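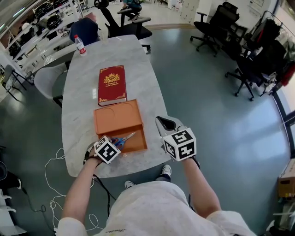 ## 4. Placing and leveling the table

Read this section before you tighten any of the leg bolts. The Minami table ships with the bolts finger-tight so the legs can still shift while you set the height.

1. Choose a spot at least 20 inches from a radiator or heating vent.
2. With a second person, carry the table by its base. Lifting by the top can pull the inserts loose.
3. Set the table down and let go of it. Press on opposite sides of the top to find out which way it rocks.
4. Turn the foot under the low side counterclockwise to lengthen it. Work in half turns and check again after each one.
5. Lay a level across the top, first the long way and then the short way. Adjust until the bubble stays between the lines both times.
6. Tighten the leg bolts with the hex key from bag 2. Stop when the bolt is snug.

**Note:** On thick carpet the feet sink for the first few days. Repeat steps 3 through 5 after a week.

**Caution:** Do not extend any foot past the red ring on its thread. If the floor is too uneven for this, use the Fletia shim pack (sold separately).

### 4.1 Care of the surface

Wipe the top with a damp cloth and dry it right away. Dish soap is fine. Vinegar, bleach and scouring pads are not - they dull the finish, and the damage isn't covered.

Put felt pads under boxes, lamps and anything else that stays in one place. Lift objects to move them.

**Caution:** Never sit or stand on the table. The top is rated for 400 pounds spread evenly, and much less near the rim.

### 4.2 If the table still rocks

- Check that all the feet are threaded in straight. A crossed thread feels stiff from the first turn.
- Loosen the leg bolts, press down on the center of the top, and tighten them again.
- If a foot is bent, stop using the table and order a replacement from Hokosum parts service. Have the number from the label under the top ready.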